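Stop Buying the Kit

My daughter's school sent home a supply list in June 2020, before anyone knew whether there would be a school to carry the supplies into. Near the bottom was a line for the science fee, and next to it the name of a boxed program the district had picked, Zellico. The box comes sealed. Inside are packets, one for each lesson, and each packet holds exactly what the lesson needs. The powder is already weighed. The strip of paper is already cut. The child opens the packet, follows the card, and gets the color the card says she will get.

I think schools should stop buying these boxes and put the money into plain equipment.

I taught middle school science for a long stretch before I moved to the county office, and I have used the boxes and gone without them. I understand why principals like them. A box is one purchase order. It can be handed to a substitute. It lines up with the standards, and the publisher prints a chart to prove it. When a district has 700 sixth graders and a handful of people who feel sure of themselves teaching science, a box looks like a way to make things even.

The trouble starts the second year. A box is used up. The packets are gone, the cards have been bent and spilled on, and the district has to buy the refill. The refill costs nearly what the box did. If the budget is short that year, the refill gets cut, and what is left in the closet is a plastic tray molded to hold things that no longer exist. I have thrown out a lot of those trays.

Plain equipment is different. A beaker doesn't belong to Lesson 4. A balance will weigh salt in September and seeds in the spring. Tubes, caps, droppers, a rack to stand things in, a good thermometer: these get used for chemistry, then for pond water, then for whatever the teacher read about over the summer and wants to try. At Womside, where I taught the longest, we had glassware older than I was. It had chips in it, and we used it every week. 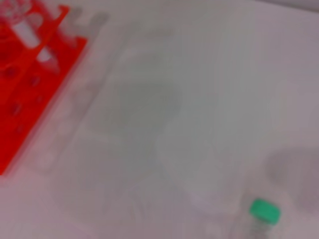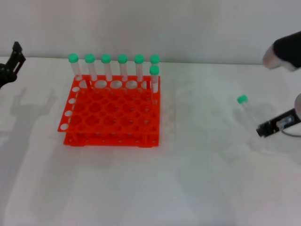 Kavinda Sultana told me I was being unfair to new teachers. A first-year teacher with five classes and no prep room can't be expected to write a whole program around a shelf of glassware, Sultana said, and the box at least means the children do something with their hands in November instead of reading the chapter out loud. I have thought about that a good deal. It's the best argument for the box and I don't have a quick answer to it.

My slow answer is that the box solves the problem for one year and then keeps it going. A teacher who opens packets for five years has learned how to open packets. She hasn't had to work out how much vinegar thirty children will go through, or what to do when a reaction doesn't go, or how to set up a room so that cleanup takes four minutes. Those things are most of the job. They can be taught, and it doesn't take long if someone who knows them is paid to come in and do it. The money for two refills would cover a lot of those visits.

The children lose something too. When everything has been measured ahead of time, there is nothing for them to get wrong. I used to give a class a bag of baking soda and ask them to find out how much of it was too much. Some tables made a mess. Some quit after one try and had to be pushed. By the end of the week most of them could tell you why you change one thing at a time, and I hadn't said it to them. I never got that out of a packet, because the packet had already changed the one thing.

People will say that plain equipment breaks, and it does. It walks off, too. A school needs a locked closet and someone whose job includes knowing what is in it. Many schools gave up that job years ago, and the box came in to fill the gap. I would rather pay for the job. Even a few hours a week would do it.

I'm not asking any district to throw out what it has. Use up the packets. When the refill form comes, set it aside for one year and spend the same amount on things that will still be in the closet when this year's sixth graders have graduated. Then ask the teachers which they would like to do again.

Comments

retired in room 12: We had Latitz boxes and the same thing happened. The refills stopped and the trays stayed.

M. Wickramasinghe: I agree on the money but not on the training. Our district paid for a trainer and half the staff had left by the next fall.

labmom: What about homeschoolers? The box is the only reason we got any chemistry done at all.

Related

Who Has the Key to the Supply Closet?
What a Science Fee Pays For
The Case for Longer Class Periods
Reading the Chapter Out Loud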